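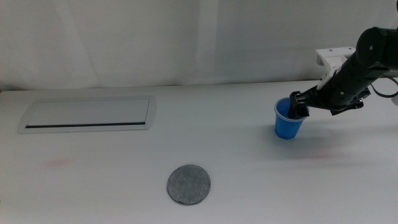

A blue plastic cup held by the rim.

The Nirkcombe Watershed Office is publishing the results of its February shoreline survey in this thread. The full tables will be posted to our website once the laboratory work has been checked. (1/10)

Survey crews collected 3,352 pieces of litter from the banks of the Perov River between the Tostby footbridge and the old mill weir. Of these, 2,442 were plastic. The remainder was mostly glass, metal cans and treated lumber. (2/10)

Bottle caps, food wrappers and cut lengths of fishing line made up the largest share of the plastic. Most of it was found within a few steps of the waterline, caught in roots and dead reeds. (3/10)

Fishing line remains a serious concern. It is thin, hard to see and very strong. Birds that nest along the lower bank use it as nesting material, and young birds can become tangled in it. Anglers are asked to take all used line home. Collection tubes are in place at both boat ramps. (4/10)

Water samples were also taken at four points along the river. "We are looking for very small plastic fragments, the kind that a shoreline pickup will always miss," said Mekdes Woldemariam, who leads our sampling program. "A clean bank does not tell you what is in the water." (5/10)

The highest counts of litter came from the stretch below the Benmoussa Road storm drain. Rain carries street litter into the drain, and the drain empties directly into the river with no screen. The city has been sent our findings and a request for a trash screen at the outfall. (6/10)

Residents who live uphill of the drain can help now. Please keep bin lids closed, do not leave bags at the curb overnight, and report overflowing public bins to the city sanitation line. (7/10)

Several people have asked whether plastics labeled "compostable" may be left in the woods or on the bank. They may not. Most of these items break down only in the steady heat of an industrial facility – on a cold riverbank they can last for years. (8/10)

Rostyslav Vakulenko, our field supervisor, will present the survey maps at the Tostby library at 6:30 p.m. on the evening of the next public meeting. Printed copies will be available in large type. Written comments may be left at the front desk. (9/10)

The upper section of the river, above the footbridge, was not surveyed. High water made the east bank unsafe for crews. That section will be covered when levels drop, and its results will be reported separately – they will not be added to the figures given in this thread. (10/10)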